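Progress report, May – Cakilik phone repair scheme, Stirkstead

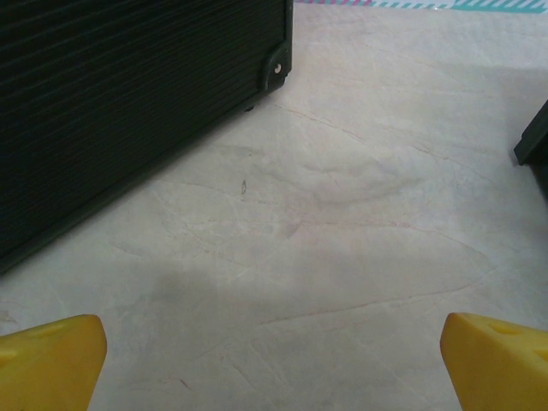
Dear Liam Nic Aodha, I'm delighted to say the Foley handsets are going rather better than we dared hope. Ott Grīnberga has now swapped batteries in 36 of the 40 phones, and the last few only want their adhesive strips. A dropped screw would be easy enough to lose among the veining on that pale floor, so we've bought magnetic mats (three, on the parts budget). Iltine have promised us screens by the end of the month – and £3,000 of your grant is still unspent.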